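Studio > Rooms > Photo Pages > The Brick Wall Corner

The Brick Wall Corner

Posted 2 May 2024

So I finally put some pictures up of the Geltgate room, which a few of you have been asking for ever since I mentioned the brick. I know, I know. I said I'd do it when the room was finished and it isn't finished, but at this rate you'd be waiting until I retire.

For anyone new, this is the small workroom I took over last June. It's 156 square feet, it's up one flight of very steep stairs, and I fell for it in the first minute on account of the bricks. They go from orange to tan to brown, and they change all day long depending on the light (my phone can never make up its mind what color they are). The listing called it "rustic," which had me worried, but I walked in and that was pretty much it for me. I paid a deposit that same afternoon and then went home and panicked.

The ceiling used to be a yellowy cream that made the whole place feel like an old waiting room. It's a pale gray-white now and what a difference! It took 2 cans and a very sore neck. The floor I left alone apart from a good scrub. It's dark wood planks and I think dark floors are gorgeous, even though every crumb and thread shows up on them.

Then there's the table. I went back and forth over the table for ages. I had my heart set on a big workbench from Vevon, proper thick top, drawers on both sides, the works, and then I looked at the price, which was $1650, and closed the laptop. I got a little white one secondhand for $69 and carried it up the stairs by myself (never again). It's small, but it tucks right up against the brick and I can walk all the way past it without bruising a hip. White was a gamble. I thought it would look too clinical next to all that orange, and I ended up loving it, it kind of wakes the corner up.

What lives on the table changes by the hour. I'm a piler. Books, boxes, whatever I was cutting last, it all goes on there and then at the end of the day I do a big sweep and start over. The flat gray box is my favorite thing at the moment. The lid goes up and the bottom part pulls out like a drawer, so it's handy for the utility knife, which I used to lose daily. I like a knife with some yellow on it too, because I can spot it under a heap of paper. My old one was all black and I think it's still somewhere in my last apartment.

Seating is a mixed bag. There's a black office chair with a nice tall back that I use for anything longer than ten minutes, and a round wire-mesh stool that I bought purely for looks. It leaves a pattern on your legs if you're wearing shorts, so be warned. I still adore it. There's also the red plastic crate on the floor, which is my "deal with it later" crate. Please don't ask what's in the bottom of it. And a fan, since that room gets hot and the one window sticks.

Still on my list is some kind of lamp for over the table. I've been eyeing a clip-on one from Luvaver in a mustard color, but I can't decide if that's too much with the red bits I've got going on already. I also want a shelf, but I'm nervous about drilling into old brick and I keep putting it off. If you've done it and your wall survived, tell me which drill bit you used, I'm all ears. Oh, and a rug maybe? I change my mind about the rug every week.

Okay, enough of me, pictures! 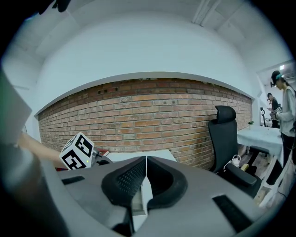
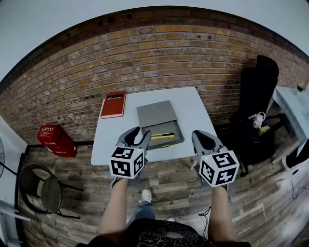 The white table up against the brick, both times. The second one has the gray box with its tray pulled out and the yellow-and-black utility knife lying in it, plus the red crate and the wire stool over on the left.

Recent photo pages
Painting a ceiling when you hate painting
Bangera market finds, mostly baskets
The stool I bought for its looks
Clearing out the hall closet
Three ways I tried to store ribbon
Before and after: the back stairs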